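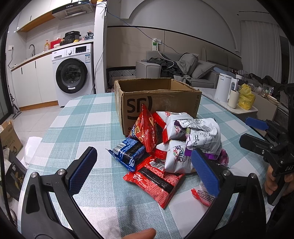
Vaida Paju wrote to me in July that she had given up on mailing snacks altogether, as every box she sent her nephew arrived as a carton of crumbs. I do sympathize, Vaida! I've lost more crackers to the mail than I care to admit, and I'd love to talk you back into it.

Start with the box, and please don't feel you have to buy one. A used brown carton is fine even when the outside is scuffed, provided the corners are still firm when you squeeze them. Cover the old labels so the parcel doesn't wander off to somebody's previous address.

Next, put everything you mean to send on the table, next to the open box. I always want to skip this and start stuffing (I'm impatient, and there's usually coffee waiting), but you pack so much better when you can see it all at once. Press each package gently to check the seal. A slow leak of air means stale crackers, so keep that one for yourself.

Heavy and sturdy things go in first, flat on the bottom, over a layer of crumpled paper. Crackers do best standing upright along the sides, snug against the cardboard. The big puffy bags go on top, where nothing can lean on them. Don't prick them to save room! That air is the best padding you'll ever get for free.

Fill the gaps with more paper, or with a pair of socks, which my own family has come to expect. Close the flaps and give the box a little shake. If you hear sliding, open it up and add another handful.

Tape the middle seam with 3 strips, top and bottom, and run one across each end. Write the address on a slip of paper and tuck it inside before you seal the top, in case the label comes off on the way.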